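Re: [chores] can any of them dress a hanger yet?

Yevhen Hladun wrote:
> Folding is solved. What's left?

Belts.
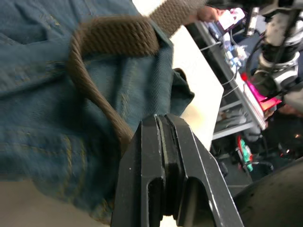
Hanna Didenko

Stalturlow ran 40 belt trials in April, 6 clean. 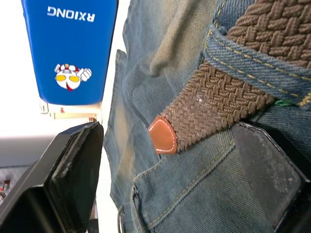
Threading is the hard chore – the loop collapses under light force. A stitched leather tip like this one at least gives the fingers something firmer to pinch than braid.
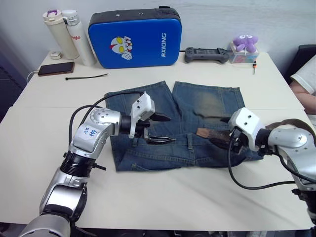
Two arms help. Cycle time is still poor.
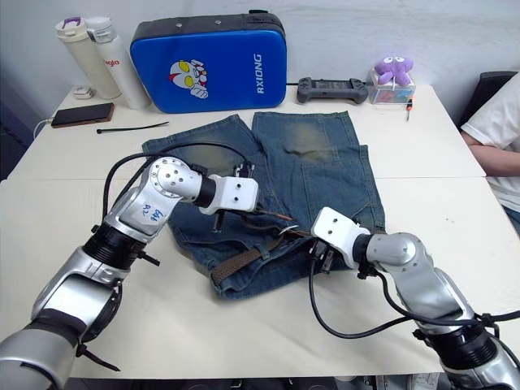 Begay replied off-list that 67 seconds a loop is no use to a laundry.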